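Supper at Modura, 17 years on
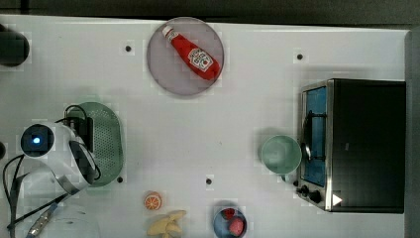 The cook behind Modura's February suppers started with 8 guests and now feeds 166 – and she still loves every minute! "I grew up on plain food, and I'm proud of it," she says. She'll defend ketchup to anyone, in the red squeeze bottle with the white cap. "My onion gravy gets a good spoonful. People from Jillen drive over for that gravy, and they always want the recipe." She gives it to them, too.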